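Home Company Services Our Rooms Careers Contact

Search this site Go

About us > Who we are

Humphreys Teaching Rooms

We are a small company in Flotitz, and our work is to gather examples for robots that learn. Our customers build the learning systems. They come to us because such a system needs to be shown a task many times, by patient people, and because most of them do not have the rooms or the people for it.

The company was started by Aicha Benjelloun, who before had led a training kitchen for hotel cooks. She had watched beginners learn with their hands for many years, and she had noticed that they learn more from a plain thing repeated with small differences than from one perfect demonstration. When a friend asked her to help with the recording of robot tasks, she applied the same idea. At first there were 2 of us and one rented room above a printing shop. Today we are 20, and we have the whole upper floor.

What we do

A person, whom we call the guide, leads the arms through a task from beginning to end. The cameras and the joints of the arms are recorded together, and each complete try becomes one example. Our list has at present 61 tasks. Most of them come from kitchens and from small workshops: putting lids on pots, sorting spoons, folding napkins, moving food between a plate and a steamer.

The steamer task is one of those we are asked for most often. A bun is round, it has no handle, and the fingers must close on it with care. The pot has a rim which the arm should not touch. For each customer we agree before how many buns are used, where the plate stands and where the lid is put, and then we change these things little by little from one example to the next.

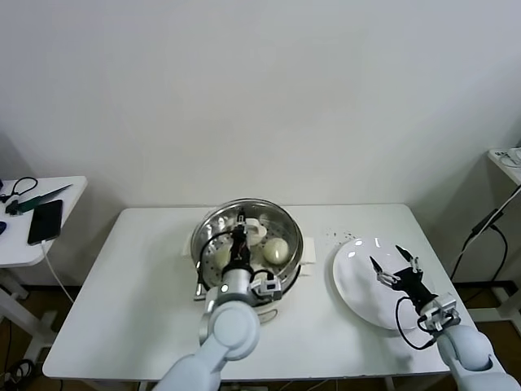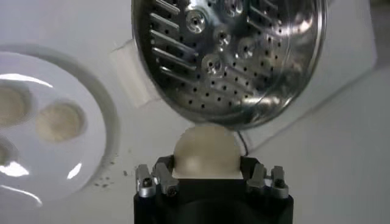 Buns and steamer, from the head and from the wrist.

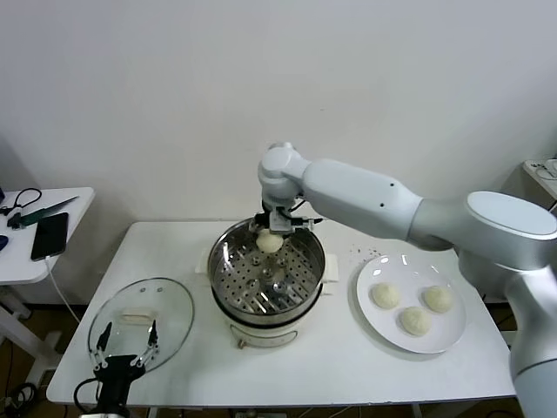

We write a short note with every example. The note says which guide was working, what was changed on the table and if the task was finished. Examples that failed are kept also, in a separate folder, and the customer decides if he wants to have them. Some customers at first said no and later asked for them, so we do not delete anything during the first year.

How we check

Each example is looked at by a second person, never by the guide who made it. This checker looks at all the camera views and answers a few simple questions. Did the arm stop where it should? Is there a long waiting in the middle? Do the note and the recording agree? For this work we use our own program, which is called Stana. It is not a beautiful program, but it puts the views side by side and it does not lose the notes. A newer one, Ula, is being prepared for customers who would like to look at their examples while the project is still going on. We hope to open it in November.

Our guides

To become a guide you do not need to be an engineer. Among us are a former dental assistant, two bakers and a man who repaired accordions. A new guide practices for 145 hours before his or her examples are given to a customer. It is a long time, we know, and we were told more than once that it is too long. Aicha does not wish to make it shorter. A tired or hurried guide teaches the system tired and hurried movements, and to remove them later is difficult.

For this reason we also make a pause after every hour, and a guide changes the task at midday. In the morning somebody can be at the steamer and in the afternoon at the napkins.

Working with us

If you are planning a project, please write to us with a description of your task, even if it is not yet complete. It helps us to know the objects, the kind of arm you use and the number of examples you have in mind. We will try the task by ourselves first and tell you what we found difficult. The trial is without cost, and you receive the examples from it in any case.

Visitors are welcome in Flotitz in the afternoons, after 2 o'clock. Please ring the lower bell, the upper one belongs to the printing shop.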